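# Folding and sorting colored sheets: materials report, draft 2

Group: Prakash Kamath, Carmela Cocco
Course project, second half. Draft 1 was the survey, this is the materials part.

**What we set out to do**

Pick a sheet material for the sorting cards in the Buchanan room. The old cards were copy paper and they went limp by May. Wanted something a kid can grab by one end and hold up without it flopping over. Also has to take a crease and not stay ugly forever.

Budget was 90 dollars. We spent most of it on stock from Pallgate, rest on a cutter blade and tape.

**Stock tried**

- copy paper, colored (what they had already)
- Pallgate card, the lighter weight
- thin foam sheet from Mekeck
- Fustton poster board — dropped early, too stiff, corners hurt

Carmela cut everything to the same size so that the comparision would be fair. Prakash kept the log.

**Holding test**

Pinch the sheet at the bottom, short side down, lift it straight up, see if it stands. Three tries per sheet, then turn it over and go again. Copy paper folds over nearly every time. Card and foam both stay up, but the free end wants to curl back, mostly at the corners. Curl got worse for sheets that had been stored rolled. We should of stored them flat from the start.

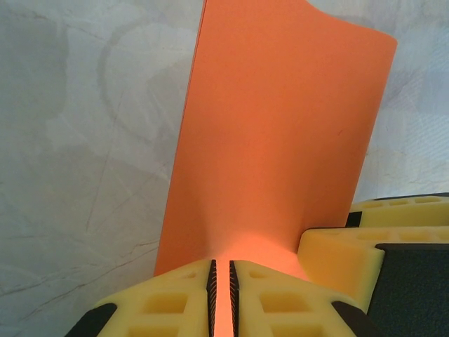 Where you pinch matters more than we expected. Dead center at the bottom and the sheet buckles a little right at the grip, then stays fairly straight above it. Off to one side and the whole thing twists, so the face turns away from whoever is supposed to read the color. For the little ones that's most of the grabs. We tried a folded tab along the bottom edge. Helped with card, did nothing for foam.

**Color**

Orange was easiest to tell from the rest across the room, even with the blinds open. Red and dark pink got mixed up — need to drop one. Light comes through the paler sheets when you stand by the window and they look like a different color. Not a problem with the lamp side of the room.

**Problems**

- first batch cut crooked, redone
- two foam sheets got dented in the bag, left out of the results
- log page for the first afternoon is missing the turned-over tries, Prakash is retyping from his notes
- no test yet with sheets that have been handled for weeks

**Recommendation so far**

Card with a folded tab, square corners trimmed round. Foam is nicer to hold but marks too easy. Cut list and prices go in the appendix. Carmela still has the receipts.

**To do before hand-in**

Repeat the holding test with rounded corners only. Fix table 3 — columns are swapped. Ask if the room wants a shelf or a box for the cards, flat storage either way.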